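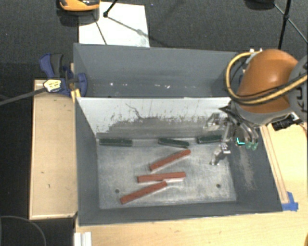 Leave the scratches alone

Home Life Opinion Recipes Garden About

We use cookies to remember your settings. Accept / Manage

Filed under: Sheds, Desks & Making Do

My sister-in-law wants me to repaint the bin. She's wanted it since July, when she came over to borrow a saw and stood there tutting at the divider, where the pale part has gone all scratched and flaky, and at the floor, which is so scuffed it's gone a sort of cloudy silver. "You could have that looking lovely in an afternoon," she said. I could! I'm not going to.

I love a battered metal bin. Mine is big and grey with a panel across it, so there's a front bit and a back bit, and I sort my bars in it (three green, three red at the moment, all in the front, in no order whatsoever). I could have bought the Grisix tray set instead, with the fitted slots, 126 pounds if you please. My friend Ailbhe Gallagher has one and it's very handsome. She's also frightened of it. She puts things in as if she's laying a baby down.

And that's my whole complaint about nice storage. You end up looking after it. I don't want to look after a bin, I want to chuck long awkward things into it on a Thursday night and go in for my tea. A scrape on a new tray spoils your evening, but a scrape on mine just goes in with the others, and there's a long worn streak down one side that I've grown rather fond of.

I'll give her this much: rust is different. If I found any I'd be out with the wire brush like a shot, and I do wipe the thing down when I remember. Two little holes in the floor mean the crumbs and grit have somewhere to go, though it also means grit on the table, so fair's fair.

But paint, no. Paint would last a month and then I'd have a scratched bin again, plus a half-used tin on the shelf next to all the other half-used tins. She can have those, if she likes. She still hasn't brought the saw back.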